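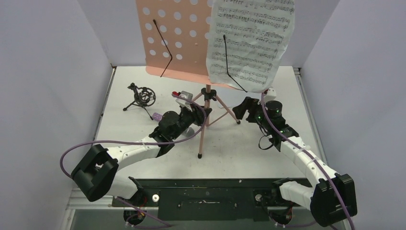 Verlag will, dass ich auf Social Media "sichtbar" bin. Wie kommt man da halbwegs würdevoll durch?

Lesezeit: drei Minuten

Mein erster Roman erscheint im Herbst bei Wieczorek, einem kleinen Verlag mit großem Herzen und ohne Werbeetat. Letzte Woche kam die Mail: Man würde sich freuen, wenn ich bis Juni "eine aktive Präsenz aufbaue". Im Vertrag steht davon nichts, ich habe nachgesehen, zweimal, einmal davon mit Lesebrille.

Bestand: ein Profil mit 34 Followern, darunter meine Schwester, ihr Zweitprofil und ein Händler für Dachrinnen. Der letzte Beitrag zeigt eine Suppe. Der Roman handelt von einer Grenzvermessung im 19. Jahrhundert und hat 276 Seiten, auf denen so gut wie niemand tanzt.

Was postet man da? Muss ich mein Gesicht in die Kamera halten? Und kann ich auch einfach freundlich ablehnen, ohne dass mein Buch nachher in einem Lager in Rostlow verstaubt?

Hnat Horobets

Papierstau

Zuerst das Juristische, laienhaft: Wenn es nicht im Vertrag steht, ist es eine Bitte. Bitten darf man verhandeln. Schreib der Presseabteilung (bei der Verlagsgröße vermutlich eine Person mit halber Stelle und kaltem Kaffee), was du machen kannst und was nicht. "Ich übernehme einen Beitrag pro Woche und beantworte Kommentare, Videos mache ich keine" ist eine völlig brauchbare Antwort. Lass dir im Gegenzug Material geben: Cover in vernünftiger Auflösung, Zitatkacheln, Termine.

Such dir eine Plattform aus, eine einzige. Ich habe bei meinem zweiten Buch vier gleichzeitig bespielt und am Ende überall dasselbe Foto vom Schreibtisch gehabt, nur unterschiedlich zugeschnitten.

Zum Inhalt: Du hast für einen Roman über Grenzvermessung recherchiert. Du sitzt also auf alten Karten, Streitigkeiten um Feldraine, seltsamen Berufsbezeichnungen. Davon erzählen, kurz, ein Fundstück pro Beitrag. Bei den Karten vorher beim Archiv klären, ob du die Abbildungen verwenden darfst. Manche Häuser sind da entspannt, meines wollte ein Formular in doppelter Ausfertigung. Das Gesicht kann draußen bleiben. Stimme reicht auch, oder Hände, oder gar nichts.

Follower kaufen bitte lassen. Die lesen noch weniger als die echten.

kommasetzerin_s

Tanzen!!

Nein, im Ernst, bei mir hat das alles null gebracht, ich hab nach einem halben Jahr aufgehört und der Verlag hat es nicht gemerkt.

Oktavheft

Gegenstimme für den Newsletter. Meiner läuft über Vanik, hat fast 928 Abonnenten (es waren mal mehr, dann habe ich über Semikolons geschrieben) und macht im Monat einen Abend Arbeit. Bei Lesungen kommen Leute, die ihn kennen. Von meinen Followern kam bisher einer, und der wollte zur Toilette.

Praktisch: Anmeldung mit Bestätigungsmail, Impressum rein, Abmeldelink in jede Ausgabe. Auf dem alten Profil lässt du einen angepinnten Beitrag mit Cover, Erscheinungstermin und dem Link zur Anmeldung stehen, dann wirkt es bewohnt. Und frag in der Buchhandlung Grenon oder wo immer du sonst kaufst, ob sie den Roman vorbestellen. Die Suppe würde ich behalten.

Zuletzt aktualisiert: im Juni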